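Keeping a pale table pale

I love a white table. I've had one in the kitchen for 11 years, it brightens the darkest corner of the flat, and I will happily talk about looking after it to anyone who stands still long enough! Most of what follows I learned by making a mess of it first.

Crumbs before cloth

Sweep dry, then wipe. A wet cloth on a crumby table just pushes grit about, and grit is what takes the evenness out of a matt surface. I use a soft pastry brush and a dustpan. Cuiping Yao, who had the flat before me, used the side of her hand, and the table survived her too.

The everyday wipe

Warm water, one small drop of washing-up liquid, a cloth wrung out until it stops dripping. Go over it again with plain water and dry it with a tea towel. The drying is the bit people skip, and it makes such a difference – the cloudy patches you get on a pale top are very often just soap that was left to dry by itself.

Tea and coffee rings

Catch them while they're fresh and the everyday wipe is enough. For an old ring, mix bicarbonate of soda and water to a soft paste, dab it on with a fingertip, leave it for 6 minutes and lift it off with a damp cloth. Don't scrub! Try it on the underside first if you aren't sure what your table is made of, and keep it off waxed wood and stone altogether.

Cream cleaners and the green side of the sponge will shift a ring as well, but they can leave a shiny spot that shows up every time the light comes in low.

White cups

They stain on the inside long before you notice. A teaspoon of bicarb, hot water to the brim, leave it overnight, rinse in the morning. Check the foot of the cup too, where a rough unglazed rim can leave little grey lines on the table as it's slid along. Lift it and put it down again. 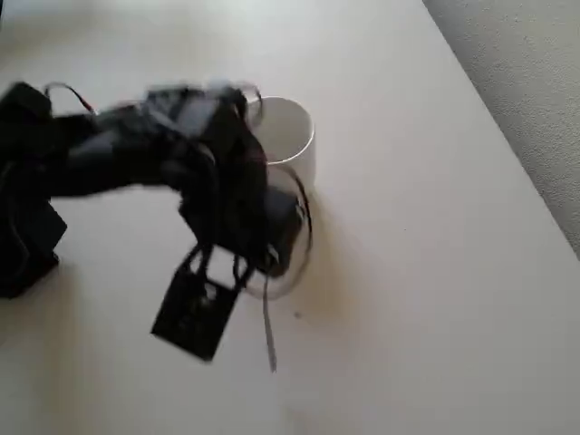

Can I use lemon juice on a pale table top?

Leave the lemon for the chopping board. It can dull some finishes and it eats into marble, and the bicarb paste does the same job on tea stains more gently.

Table on carpet

Pull the chairs out before you brush the top down, hoover last, and slip felt pads under anything heavy that lives on the table. I change mine every January, when they've gone flat and full of fluff.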